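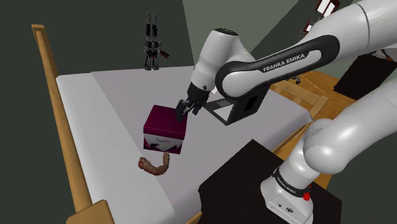
Putting things away is the best first task you can set a simulated arm, and our club has stuck with it since November because everyone understands what "tidy" means before they've written a line of code. You pick something up off the bed, you carry it, you put it where it belongs. Then you try it and find out how much your own hands have been doing for you all these years! Take a box that needs lifting over a curved brown thing on the mattress. You or I would hop over it without looking. The arm goes exactly where you send it, so if the box is held only a short way above the bedding, as it is with the maroon one, your sideways move had better be planned with whatever is lying underneath in mind.

These are the tips we've scribbled on the inside cover of the Wodgate club logbook, typed up properly at last for the new starters (and for the other teams going in for the Horrocks Shield, hello, we're coming for you). Posted Dec 27, 2020, with a mince pie in the other hand.

Lift first, travel second

Split every move into up, across and down. It looks clumsy and it takes longer, and in your first fortnight it'll save you more grief than any clever path. Once the three-part move works every time you can start rounding the corners off. We keep a setting called travel height at the top of every program, on a line of its own, and the rule is that you never type that number anywhere else. If you find yourself typing it a second time, stop and have a biscuit.

Hold flat things by flat sides

With two fingers, a box is a gift. Line the fingers up with a pair of opposite sides and come down square. If you go in at an angle you'll pinch one edge, and the box will hang there at a tilt, and then it lands at a tilt, and then you spend the evening wondering why your stack has fallen over. A small tilt is fine for dropping into a basket. For stacking, let go and pick it up again. There's no shame in it, people do it with plates all the time.

Tell the program which way up things are

Our second worst afternoon was caused by a cube that we thought of as "the same all round". It wasn't the same all round as far as the program was concerned, and the wrist did nearly a full turn to get to a side it could've reached by staying put. If an object really does look the same from four sides, write that down in the object's notes and let the arm choose the nearest. Pinar (our planning program, named after a racing yacht one of us saw on holiday) now checks this before anything else and it has been so much happier.

Awkward shapes

Boxes are lovely but a home is full of things that aren't boxes. Anything bumpy, curved or fluffy wants a different approach. Try it with your own hand first: thumb and one finger only, no cheating, and see where you naturally grab. Curved things mostly want holding near the middle of the bend. Very soft-looking things are a trap in simulation, as the fluff you see may be painted on to a perfectly hard lump, or the lump may be a good bit smaller than the fluff. Switch on the collision outline and look at that instead. 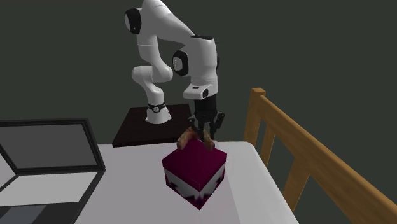
Do this before you write any grasp at all, by the way. The collision outline is what the fingers will meet, and it can be miles away from the pretty version. We had one model with an invisible skirt all round it and the fingers kept stopping in mid-air as if they'd gone off the whole idea. Someone had used a single big lump where the shape wanted splitting up. Ten minutes' work once we knew, and a whole week before that of blaming the motors, which don't exist!

Resting one thing on top of another

Start with a wide flat thing underneath and something that won't roll on top. Lower it until there's contact, wait, open the fingers a little, wait again, then go straight up. The second wait is the one everybody leaves out. We use 300 steps for it, which sounds a lot and passes in a blink. When you open the fingers, open them only as far as you need, especially if there's something next door they could knock.

And go STRAIGHT up. If your arm drags sideways as it leaves, the top item comes with it.

Furniture counts

Put the furniture in early, even if it's only plain blocks. Bed rails, table edges, chair backs, an open laptop: all of them get in the way of an elbow. New starters watch the fingers (of course they do, that's where the fun is) and the elbow goes merrily through a cupboard behind them. Give one person the job of watching nothing but the elbow for a whole run and you'll learn loads. Swap over after each run or they get grumpy.

Plain walls are fine. Spend your time on the things the arm could touch, and leave the wallpaper for the last week of term.

Where to put the viewpoint

Have a wide view and a close one. The wide view tells you whether the arm is in a silly position, the close one tells you whether the fingers are anywhere near the thing. We lost a practice round with only the wide view open; everything looked perfect, and the gap was about as wide as a pencil. Move the viewpoint round to the side while the fingers come down, too. From straight on you can't judge depth, and you will be certain that you can.

Odd objects on purpose

Every Wodgate team has to include something daft in its set. It started as a joke and turned into the most useful rule we've got, as the daft thing always has a shape that our tidy little grasp rules never expected. Horseshoe shapes are brilliant for this. The middle of a horseshoe is empty, so a program that aims for the centre of an object will close its fingers on thin air with great confidence. 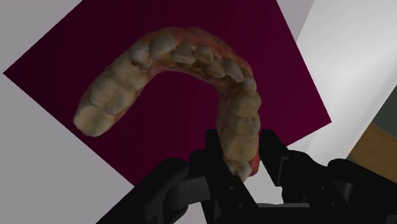 So go for an end, or for the thick part of the curve, and get the fingers on either side of it. Write the grab point into the object's notes by hand for your first few. You can teach the program to find it later on, when you've got a feel for what a good one looks like. Check too that the far end isn't going to swing round and clout something as you lift. A long shape held at one end needs a lot more elbow room than you'd think.

Scanned models are good fun but they're heavy. If yours makes the whole program crawl, thin it down. We aim for 2000 faces or fewer on anything the size of a fist, and you'd be hard pushed to tell. Keep the original somewhere safe, with "ORIGINAL" in the file name, in capitals, please.

Colours

Make the target a loud colour and leave the furniture pale. Magenta is our favourite by a mile. It shows up on a white sheet or a white table even on the ancient projector, and you can spot it in a tiny thumbnail when you're hunting back through old runs.

Keeping the log

One line per run. What you changed, what happened, who was at the keyboard. Change one thing at a time. Yes, even when you're sure! Log the failures with as much care as the good runs, and save the starting positions along with them so you can play a failure back. The Zavison notebooks with the squared paper are the ones we like, and there's a stack on the shelf by the door.

Before you pack up

Send the arm home and save. Then close the program and open it again to check that it really did save. If the arm wakes up with its hand inside the mattress, your home position is wrong and you want to know tonight, well before the judges are standing behind you.

Shield entries need 2 finished tidying runs and 3 objects of your own choosing, one of them daft. The sign-up sheet is in the back of the logbook. Bring a pencil, the pen's run out again.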